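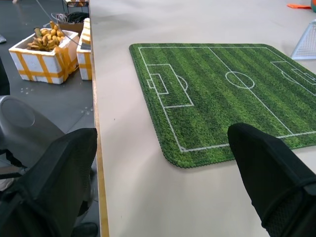

Home Products Vacancies Trade enquiries Contact

Table Games Finisher and Tester (part-time, permanent)

Flokia makes and repairs tabletop football sets for schools, youth clubs and the hobby trade. We are recruiting one person for the finishing bench at our Istell workshop, to start in September. The post reports to Devendra Vashisht, workshop manager.

The work

Printed pitch mats arrive from our supplier in rolls and are cut to size on site. The finisher takes each mat from the cutting stage to the packed box. Duties are as follows.

Inspecting the print. Halfway line, centre circle, penalty boxes and arcs are compared with the master sheet for that size. Broken or doubled lines are a reject. A slight change of shade between the light and dark green stripes is acceptable within one mat but has to match across a pair ordered together.

Trimming corners and edges. Corners are rounded with a hand punch and template. The pile sheds at the cut edge and is cleaned up with small shears and a soft brush. Mats must lie flat on the bench without weights before they are passed. Any that curl go back under the boards overnight and are looked at again the next morning.

Play testing. One mat from every batch is used for a short set of flick and roll tests with standard figures and balls. Results go in the bench book, in ink. The tester records how far the ball runs with the pile and against it, and any drift to one side.

Packing and labelling. Mats are rolled print side out around a card tube, never folded, and boxed with the goals and figures listed on the order. Orders for Bitden, our largest trade customer, carry a second label on the end of the box.

Repairs. School sets come back in the spring and summer with stains, lifted edges and missing parts. The finisher sorts these into clean, mend or replace, and writes the job card.

Volume

Last year the bench passed 1103 mats. A normal shift is up to 5 batches, with repair work fitted in between. The weeks before Christmas are busier and leave cannot usually be taken then.

What we need from you

Steady hands and good close eyesight, with glasses if worn. Colour vision will be checked at interview using our own shade cards. You should be able to stand at a bench for most of a shift -- a high stool is provided -- and lift a boxed order on to a trolley. Clear handwriting is required. Experience in printing, upholstery, carpet fitting or model making is useful but training is given. Knowledge of football is not needed beyond the names of the pitch markings.

Hours and conditions

Mornings only, 8.00 am to 12.30 pm, four days a week. Paid holiday in proportion to hours. Shears, punches and dust masks are supplied. The workshop is on the ground floor, with level access from the yard. Parking is limited and the bus stops at Chatzigeorgiou House, at the end of the road.

How to apply

Send a letter of one page and the names of two referees to Ji-hoon Oh at the Istell workshop, or hand them in at the trade counter. Please say which mornings you cannot work. Shortlisted applicants will be asked to do a trial of 70 minutes at the bench, paid at the starting rate, which includes trimming one mat and checking it against the master sheet. Applicants who used the earlier form need not apply again.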